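10/4/25 – C. Osei
Bench notebook, adhesives

Peel tests on the Gurnar hot-melt, second batch. The January batch gave clean numbers up to 30 C and then fell off, and I want to know if that was the glue or my coupons. Same jig, same crosshead speed, new steel plates degreased twice with isopropanol and left under the hood.

Lot number on the bag is 3216. Pellets look fine. Pot brought up to 200 C, held there until the thermocouple settled, then the first strips laid. Open time is short. If the backing is not down almost at once the bead skins over and the strip has to be scrapped.
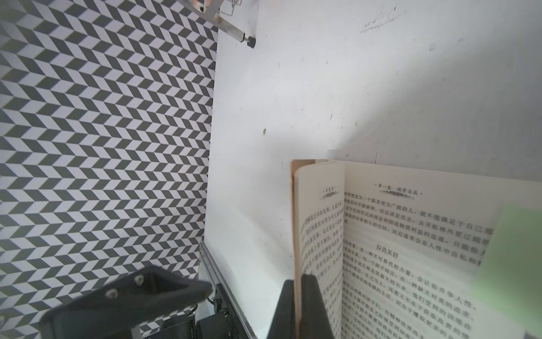

White surface and patterned panel.

Strips from the left side of the plate peel higher than strips from the right. Swapped the plate end for end and the difference moved with it, so it is the plate and not the jig. Suspect the right side saw a worn abrasive pad. Will re-abrade the whole set with fresh pads before running anything I intend to report.

Failure mode on the good strips is cohesive, with glue left on both faces. On the low strips it is adhesive, clean off the steel. That fits a surface prep problem and says nothing against the lot.

Load cell zero drifted between the first and last strip. Small, but I re-zeroed and am throwing out the last two traces. Cell is due back at Ó Néill for calibration anyway.

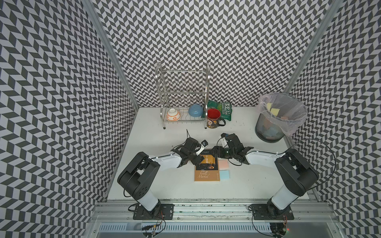
Notebook 4, p. 30

Humidity: the chart recorder pen had dried out, so there is no trace for the morning. Hand reading at noon was normal for this room. Do not use the morning strips in any plot against humidity.

Compared against the old Inirier tape as a control. Tape peels low and steady, as it always has, and the curve lies on top of the January one. Good enough to say the frame and grips have not changed.

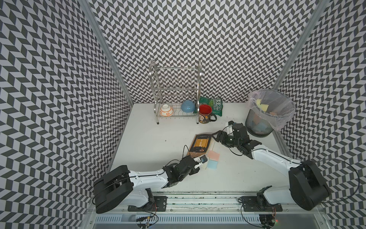
Tabletop with both arms on the rail.

To do:
Re-abrade plates, all from one box of pads.
Order backing film from Jania, same width as before – the substitute they sent last time stretches under load and ruins the first part of the trace.
Repeat the 30 C set, 4 strips per plate, randomize left and right.
Log pot temperature at the nozzle as well as in the tank. The hose may be losing more heat than I allow for.
Copy raw files to the shared drive, and leave the two drifted traces in the folder, marked as rejected.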